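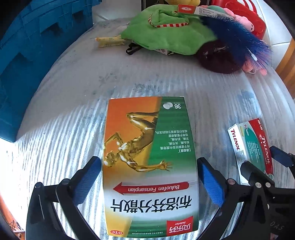
*Ibuprofen dispersible tablets, box lying flat on the table*

**Does anyone else lose track of what's in the medicine cabinet?**

Posted by ridge_and_kettle

We moved to Etetwood in July and I'm still finding medicine in every drawer – cold syrup with the towels, two kinds of antacid in the desk. I'd love one sensible place for it all, but the bathroom is tiny and gets terribly steamy. Where do you keep yours, and how do you decide what goes?

**Pustden_Patty**

Oh, I feel for you, we did this last winter and I filled a whole grocery bag! Please skip the bathroom if it steams up. Ours lives on the top shelf of the hall closet, in a lidded bin with a latch (grandkids), and I write the expiration month on each box in fat marker so I don't have to squint. I go through it every Monday after the clocks change – that's easy to remember, and it takes about 30 minutes with a cup of tea. Keep the leaflets in the boxes, too. Anything out of date goes back to the pharmacy, and mine has a drop-off box right by the door.

**tallgrass11**

shoebox. top of the fridge gets warm so not there

**Després**

Agree with Patty on the closet. I'd add a list taped inside the lid, and cross things off as you finish them. Ask your pharmacist before tossing anything prescribed, they're usually happy to look through a bag with you.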